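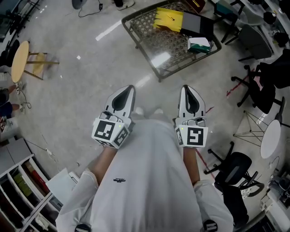 How do you get cup rings off a glass-topped coffee table?

Wipe it with warm water and a drop of dish soap, rinse with a second cloth, then dry it straight away with a third. The drying does most of the work, and it's the step everybody skips.

Glass tables are sold as easy to clean, presumably by people who own wooden ones. A few things that have helped at our house:

Go easy on the spray. Two squirts on the cloth, none on the table. Spray aimed at the glass runs to the edge, creeps underneath and dries there in a gray tide line you will notice only when guests are sitting down.

For hard water marks, mix equal parts white vinegar and water. Lay a damp cloth over the spot for 11 minutes (I once gave it 10 and have been superstitious ever since), then wipe and rinse. Keep vinegar off stone floors.

Retire the paper towels. They leave lint, and lint on glass shows up from the next county. An old cotton pillowcase, washed without fabric softener, beats anything I've bought.

Sticky stuff, such as price labels or whatever the children call "nothing," comes up with a dab of cooking oil left on for a while. Wash the oil off with soap or you've traded one smear for a bigger one.

If the glass lifts out, get a second person and some shoes with closed toes. Clean the underside while you have it up, and vacuum the frame. Crumbs go there to retire.

Felt dots under vases and lamps prevent scratches. A sheet of 80 dots should last you years, assuming you can find it again after September.

Coasters also work, in theory. We own 2 sets and they're both very clean.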